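Our bin-picking project, and the fault that ate most of it
By Sewwandi Khondokar
January 2022
5 min read

When Rizwan Weerakoon and I signed up for the Rikel project we thought the hard part would be teaching the arm to tell one block from another. We had read up on color, we had a plan for the overlapping ones, and we were (I will admit it) a bit pleased with ourselves. What we ended up spending most of the term on was a protective stop that came and went as it liked, and this report is mostly the story of that.

The job is simple to explain. Wooden blocks lie in a bin in whatever way they happen to fall, and the arm has to reach in, close its two fingers on one, lift it out and set it down on the tray. We ran the work in batches of 50 picks. Our first batch had 11 stops in it, and every single time the arm froze on its way down and had to be reset by hand, with one of us at the pendant and the other reading out the log.

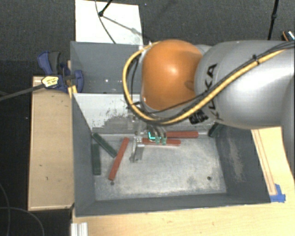 Naturally we blamed our own code first. Rizwan went through the approach path line by line, and I slowed the descent down until it was almost painful to watch. The next batch had 17 stops! Going slower had made things worse, and for a while we were completely lost.

It was Hanna Marchuk, our supervisor, who asked us to stop looking at the blocks and write down the wrist angle at each fault instead. That was such a good suggestion. Nearly all the stops came when the wrist had turned far over to line up with a block lying at a slant. At those angles the cables along the arm were being pulled tight, and the controller was reading that pull as a collision. Moving slowly just meant the pull lasted longer.

We gave the cables more slack, tied them again higher up, and put a limit in the Skakov planner so that it picks the smaller wrist turn whenever there are two ways to grip. The last batch had seven stops, which is better but not good, and we suspect a few of those are real touches against the bin wall.

I should also own up to a safety mistake. During the second batch I reached toward the bin to free a block while the arm was only paused. Hanna saw me and pressed the emergency stop, and we had a long talk afterward. Now the arm is fully stopped and the pendant is in your own hand before you reach in, every time.

Rizwan and I will carry on until March, and next we want to log the pull on the cables properly. Many thanks to Tahsin Hettiarachchi for lending us his evenings and his cable ties.

3 comments
12 shares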